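3.2 Sorting shared utensils

The second task dealt with the hand tools that collect in any shared kitchen: spoons, spatulas and other long-handled pieces. Participants were asked to sort them into open bins in whatever way they thought a stranger would understand. No labels were given, and the bins had no dividers. Each session lasted 15 minutes.

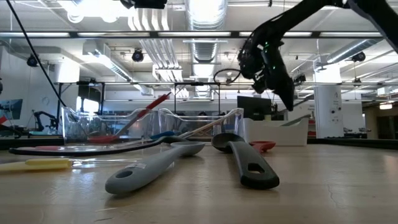

Most people began with the spatulas and left the large spoons until last. Śliwiński (2021) reports the same habit in the Jumura kitchens and puts it down to shape – a deep bowl takes up room at the bottom of a bin, and a long handle makes the bin awkward to move. Of the 61 participants, 20 changed their rule part way through, usually from sorting by colour to sorting by use.

Colour was the first rule many people tried. It works poorly for a mixed set such as the one in Figure 4, where spoons in red, black and light blue lie together and a slotted spoon shares its colour with a solid one. Participants who kept to colour put those two in the same bin. Those who sorted by use kept them apart – one for draining, one for serving – and were more likely to give a reason when asked.

Figure 4. Spoons on the wooden tabletop, with the black slotted spoon at lower centre.

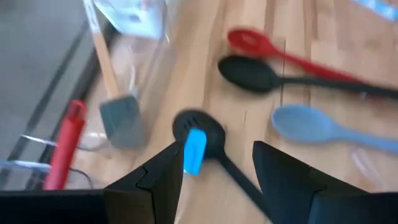

3.3 Finding a utensil again

The same participants returned in November and were asked to fetch single items from bins sorted by someone else.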